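Coursework > Music and Media > Project reports

August
By Theano Xenos

The project looked at how a small band puts a live set together. I followed Urnora, a four-piece guitar group, through 11 rehearsals at the Hinura hall, and kept a log of every song they played and where it came in the order.

They started with 30 songs on the list. A support slot at Paucar runs 40 minutes, so most had to go. The final set had 13, nearly all of them under three minutes. The drummer wanted the slow songs together near the middle. The singer wanted them spread out. They tried both and kept the drummer's order.
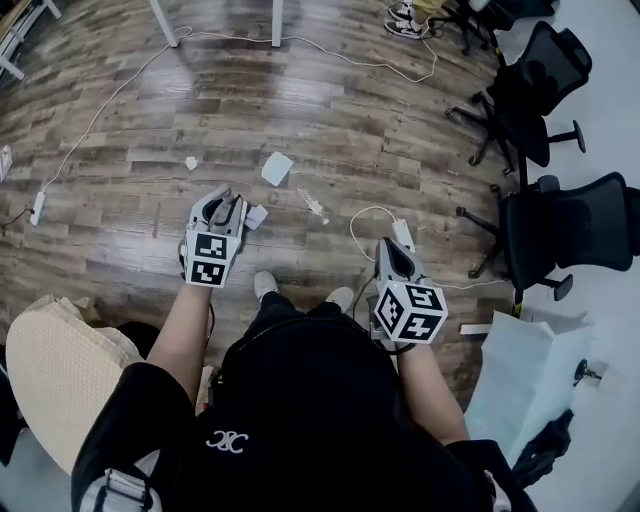 Two hand-held grippers, each with a patterned marker cube underneath.

Tempo was the main thing I measured. I used a metronome app and wrote down the speed at the first chorus and again at the last. The fast songs sped up in every rehearsal, most of all the opener. The slow ones stayed close to where they began.

The log has gaps. I missed the end of two rehearsals, and the bass player swapped a pair of songs without telling me, so the entries for that night are out of order. I left them as written. The full log is in Appendix B.

Next term I would like to compare the rehearsal tempos with a recording of the show itself.

Recent reports
Kostex: starting a student record label
Cover versions at school dances
Recording drums in a small room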